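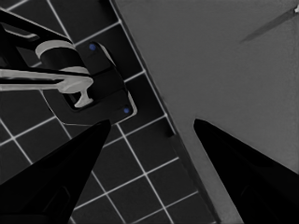 Wednesday, notebook entry, R. Kubo

Went over to Ondthorpe for the open day with Hedvika and Takumi. Writing this up the same evening before the coffee wears off and I start being polite about it.

What we were told we'd see: Hiritz, their faucet-turning policy, trained in simulation and "ready to move to hardware." What we saw: Hiritz in simulation. The arm was in the room, powered, with a tag on the e-stop saying not to touch, and it stayed parked from the time we walked in until we left. Yasuo Amano ran the talk and to his credit he didn't pretend the arm was about to do anything. The flyer did, though.

Setup as I understood it. Wrist view looking down past the two fingers, faucet on a plate screwed to a tiled surface, task is to get the lever from closed to open without shoving anything else. Reset, reach, push, done, reset. They ran 10 episodes on the big screen and I kept score on the back of the flyer. By their counter all 10 passed. By mine 5 were clean. Of the rest, 2 ended with the side of a finger resting on the spout, and in 2 more the lever moved before I could see any contact at all. The last one I missed because somebody stood up in front of me, so call it unscored.

The lever moving early bothers me most. I asked about it. Yasuo said the collision shape on the handle is fatter than the drawn one, a padded box around a thin flat arm. Fine, everybody pads. But then the policy has learned to open a faucet with a handle thicker than the one on screen, and I'd want to know how much thicker before I believed anything about transfer. He said he would send the number. Hedvika wrote down that he said it.

Other things I asked, with answers:

Does the plate ever move? No. Fixed to the tile, same angle to the grout grid in every episode we saw. Takumi thinks the policy could be reading the grout lines for orientation and hardly looking at the faucet. I think he's probably right. Bright white lines on near-black tile is a gift to any vision encoder. I asked them to run it once with the tile texture swapped for plain gray. They said the config for that wasn't on the demo machine.

Is there any water? No. So "open" means the joint angle passed a threshold. Didn't get the threshold.

Lever friction? One value, never varied. Our own bench faucet (the Guvine one, with the sticky cartridge) takes a real push to start and then lets go all at once. Anything trained on a smooth joint is going to overshoot on that.

Fingertips? Rigid, and pointed. Geum-ok will want to know this since she's been fighting for the rubber pads on ours. A hard point on a flat lever slides off if you come in at the wrong angle, and I'd bet that is where the finger on the spout comes from: it slips, keeps going, and stops on whatever is next. The success check doesn't care because the lever is already past the mark.

Lighting was the same in all of them too, as far as I could tell. Everything black, gray or white apart from the blue screw heads on the plate. Hedvika asked if the blue was on purpose, as a kind of marker. Somebody at the back said it was the default material and got a look for it.

To be fair to them: the reset was quick and never hung, the motion was smoother than ours, and the approach from above is a better idea than our sideways one. I'd steal that. The viewer they built for scrubbing through an episode with joint values alongside is also good, and Yasuo says they'd share it.

The Ghoneim people were there as well and seemed happier than we were. They want it for a brochure, so maybe that's the difference.

Do I think it works? In the sim, about as well as our old one did, with nicer lighting code. On hardware, no evidence either way. A parked arm next to a screen doesn't count as a result and I don't want to see it written up as one in our May summary.

To do:
- Renji: email Yasuo for the handle padding, the joint threshold, and the viewer.
- Takumi: gray-tile test on our own scene. Rotate the plate against the grid while you're in there.
- Hedvika: add spout contact as a failure in our success check and rerun last month's logs. I have a bad feeling about that one.
- Geum-ok: can you measure the breakaway force on the sticky faucet before anyone fixes the cartridge?

Left the annotated flyer in the tray by the bench. My handwriting gets worse after episode 5, sorry.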